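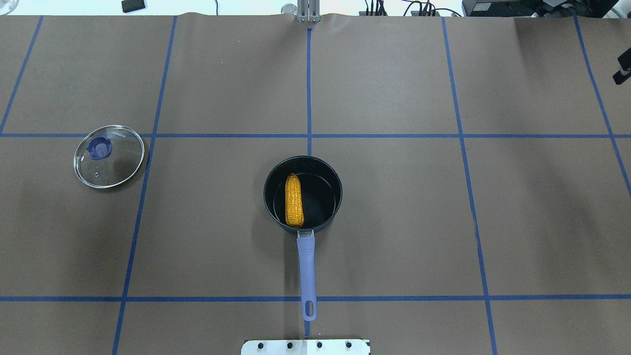

Figure 3. Taped work surface with saucepan, corn cob and glass lid, seen from the robot.

4.2 Equipment planning and consumables

The budget for the tabletop cell was set in January and split into two parts: fixed hardware, and items we expected to replace. Fixed hardware took most of the money. The arm and its mounting were quoted by Rotholm and the control software was licensed from Jullidix for 26 months, a term chosen to cover the full study plus a short extension. Both quotes were accepted without changes on 06/06/2019.

The second part was harder to estimate. Brown paper and blue tape (Figure 3) are cheap, but re-laying the grid takes a technician off other work, so we costed labour as well as material. We allowed for 11 re-layings over the study. Cookware was bought at retail. A saucepan with a long handle and a separate glass lid was preferred to a matched laboratory set – the transparent lid in particular is a difficult object for depth sensing, and we wanted that difficulty included in the trials from the start. Two spares of each item were added to the order.

Food items were charged to a general supplies line. Khôi Quách kept the purchase log, and his entries are the source for the costs in Table 2.

We did not budget for a second cell. A smaller unit from Nullitus was considered as a backup, but its reach would not have covered the outer cells of the grid. Groups planning similar work should get the reach figure in writing before they settle on a table size – ours was revised after the first quote, and the new top added three weeks to delivery.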